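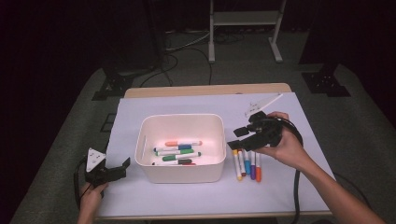 Markers in the bin and beside it, on the paper sheet.

February, paste notes, continued

Cooked the second batch of wheat starch paste this morning: 40 g starch to 800 ml water, soaked first in a part of the cold water. The first batch I have thrown away, it had lumps already before it became clear. I believe the heat was too high at the beginning. Silvan Brunner stirs in a figure of eight and never has lumps, so this time I did the same and kept the flame low.

The paste turned from milky to glassy quite suddenly, then I cooked it four minutes more. It falls from the spoon in a slow sheet. For hinging I would like it a little thicker, for lining it is good. 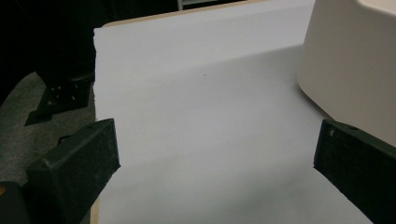
How long should the paste stand before it goes through the sieve?
Until it is cold in the middle of the pot as well, and for this quantity I leave it overnight with a wet cloth on top.

Test strips: Grurau paper on book cloth, four strips, brushed along the grain. The two thin ones curled strongly and came flat again under the board. One thick strip has a bubble near the end – my brush was too dry there. I have not yet peeled any of them, please leave them under the weight.

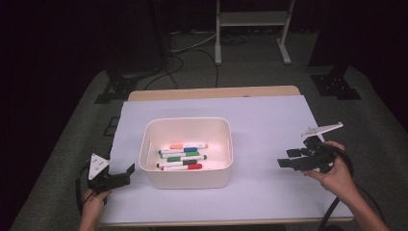
For the Stistley ledgers I will use the same paste, but thinned by one third, and only on the spine linings. The old glue on volume two is animal glue and must come off first with a poultice. Usman asked if we can use the ready-made paste from Zunus instead. I would compare both on scrap before we decide, the last jar smelled sour.

To do: wash the horsehair sieve, order starch, write the batch number on the lid.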